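FOR IMMEDIATE RELEASE

Kuscombe kitchen towel drive opens Friday

KUSCOMBE — Household linens shop Brornach is collecting clean kitchen towels all through October for the Cruickshank Street kitchen. Target is 200 towels. 78 in so far.

Cotton or linen, any color, any age. Stripes and checks very welcome. Small stains fine, holes not. Please wash and fold before you drop off.

"A kitchen goes thru towels faster than people think," said Raffaele Caruso, who runs the shop. "Blue and white, old, new, we'll take it."

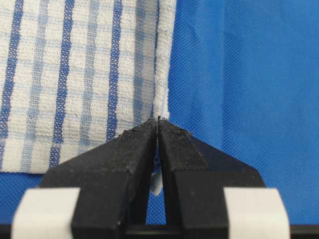

Drop-off at the front counter, open until 3 p.m. — ring the bell if the door is shut. Limit of 2 bags per visit please, storage is tight. Bath towels go to a seperate collection later on.

Contact: Raffaele Caruso, Brornach, Kuscombe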